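Dostex Two-Arm Table Cell
Set-up Guide, Section 3: Cutlery Sorting

Read Section 2 first if the arms are not homed. This section assumes both arms are bolted to the front rail, powered, and showing green in Nusano. Covers table prep, tray placement, first run, what to expect from it. Also what not to expect, see 3.6.

The job: loose pieces on the table, divided tray at the back, arms put the pieces in the tray. Same job as emptying the basket of a dishwasher into a drawer. Easy for a person, still slow for the cell.
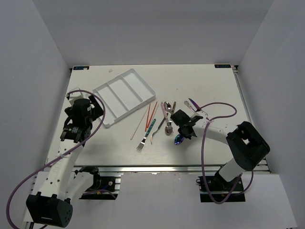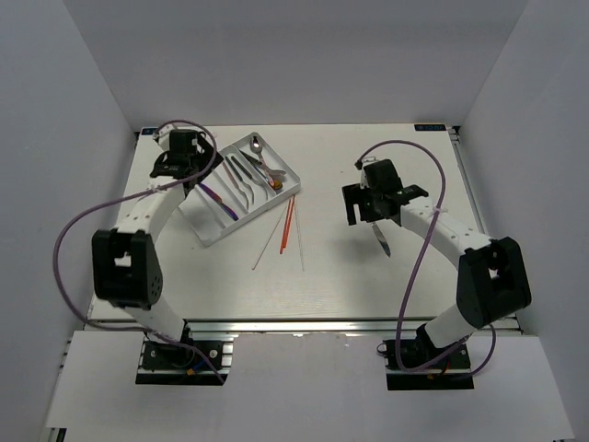 Sorting table with both arms on the front rail. Tray empty in the first picture; spoon and tweezers in the tray in the second, four thin sticks on the table in front of it.

3.1 Before you start

Wipe the table. Crumbs and specks get picked up as objects by the vision check and you lose time on them.

Walk the cables. Each arm has a loop from the wrist back to the base. The loop needs slack at full reach but must not hang where the other arm swings. If you had to tape it, you routed it wrong – go back to 2.4.

CAUTION: Hands out of the cell whenever the Nusano status bar is anything other than gray. A stopped arm is not a parked arm. It may be waiting on a plan and it will move when the plan arrives.

CAUTION: Blades. If the set has anything sharp in it, treat every dropped piece as sharp until you've looked. The gripper can let go anywhere along the path. No children or visitors at the rail during a blade run. Eye protection for the operator.

3.2 Placing the tray

1. Put the tray toward the back, between the arms. Both grippers should reach at least part of every compartment.
2. Angle is OK. It doesn't need to be square to the table, the cell finds the long walls by itself.
3. Press down on all four corners. If it rocks, turn it end for end or use another tray.
4. In Nusano, open Table, then Find Tray. Wait for the outline.
5. Check the outline against the dividers. If the lines sit on top of a divider, accept. If they sit in the middle of a compartment, clear and repeat step 4.
6. Don't touch the tray after this. If you bump it, back to step 4.

Note: A white tray on a white table is the hardest case. It works, but Find Tray may need two or three goes. A darker tray finds first time nearly always. Lamp directly overhead makes it worse – move it off to one side so the walls throw a bit of shadow.

3.3 Loading the table

1. Arms to Park.
2. Wait for gray.
3. Lay the pieces out by hand in the middle of the table. Space between them for the first run.
4. Keep everything clear of the front rail. Pieces lying against the rail can't be gripped, the jaws hit the extrusion.
5. Step back. Press Look.
6. Nusano lists what it thinks it sees. Fix any wrong names now, not during the run.

Common wrong names: skewer read as chopstick. Tweezers read as small fork. Anything with a shiny or colored finish read as two pieces when the light hits it. Shiny spoon bowls are the worst offender.

Note: Overlapping pieces are allowed from software version 3 on. Allowed is not the same as good. The cell will try the top piece first and it will often drag the one underneath. For a demo, no overlaps. For testing, overlap all you like.

3.4 Assigning compartments

Default is by shape: long thin, spoon-like, everything else. You can change it.

1. Open Sort, then Rules.
2. Tap a compartment on the outline.
3. Tap the names that go there.
4. Leave at least one compartment set to Other. If you don't, the cell stops at the first piece it has no home for and sits there.
5. Save. The rules stay with the tray, not with the cell, so a new tray means doing this again.

Handing over between arms is off by default. A piece on the far right that belongs in the far left of the tray gets set down mid-table by the right arm and picked up by the left. Slow but reliable. Handover in the air is under Sort, Advanced. We leave it off at Clatstead except for filming.

3.5 First run

1. Speed to Low. Really. Leave it there the first day.
2. One hand on the stop button.
3. Press Run One. The cell picks a single piece and stops after.
4. Watch the wrist, not the jaws. If the wrist is going to hit the tray wall you will see it early.
5. Piece down in the right compartment? Press Run One again. Do this until each arm has placed something.
6. Then Run All.
7. When it finishes or gives up, arms to Park, wait for gray, fix what needs fixing by hand.

If a piece sticks in the jaws: do not pull it. Open the jaws from the screen. Cup your hand under only after the status bar is gray.

If the arm closes on nothing and carries on as if it had the piece: grip check is off, or the piece is to thin for it. Skewers and chopsticks do this. Turn Grip Check to Fine under Hands.

If both arms stop facing each other: they both want the same spot. Press Yield Left. Happens with long pieces in the middle.

If the piece lands across two compartments, resting on the divider: the cell usually calls this done. It isn't. Nudge by hand at the end.

3.6 What it can and can't do yet

People read the cover of this guide and expect a kitchen helper. So, plainly.

Our log for this task stands at 3,663 tries, all on the Siqueira cutlery set and the trays that ship with it. One try is one piece, table to tray. Most of what we know comes from there, so most of what we know is about that set.

Goes well: spoons and forks lying flat with room around them. Handles that are thicker than the metal. Tweezers, better than we expected, the legs give the jaws something to close on. Picking from the middle of the table.

Goes badly: thin sticks lying flat, especially side by side. Two chopsticks together come up as one, then one falls. Anything with a curved end that rolls when touched. Pieces sitting low in a full compartment that need to be moved over – the cell doesn't tidy, it only adds.

Doesn't do: opening the drawer. Drying. Telling a clean fork from a dirty one. Working next to someone who is also putting things away. Noticing that the tray is full, it will keep stacking.

Is it faster than you? No. A person clears a table like this while the cell is still on its first spoon. Where it makes sense now is long, dull, repeat sorting with the same pieces every time and somebody near enough to reset it. A lab bench or kit-packing station fits that better than a home kitchen. A home drawer has a potato peeler in it, and a rubber band, and the cell has no rule for either.

Please don't leave it running unattended overnight on the strength of one good afternoon. We get support calls about this.

3.7 Upkeep for this task

Jaw pads: change at 2,000 closes. Sooner if they look polished. Forks chew them up.

Wrist screws: check at 2,000 closes as well, same visit. Snug, not tight.

Cables: look at the loop where it passes the shoulder housing. Rubbed spot means reroute, cracked jacket means replace before you run agian.

Table: damp cloth only. Scouring pads leave swirls and the vision check picks up on those.

Counter for closes is under Hands, Wear. It does not reset itself after a pad change. Hold the number until it blinks, then let go.

3.8 Saving a run for support

1. Don't clear the table.
2. Press Keep Last in Nusano before you press anything else. Once you Park, the last plan is gone.
3. Add a line saying what you expected and what you got. "Didn't work" doesn't help us.
4. Send from Menu, Support.

Other object sets, see Section 4. If you're adding your own pieces, do 4.2 before 4.1 – the order is wrong in this printing.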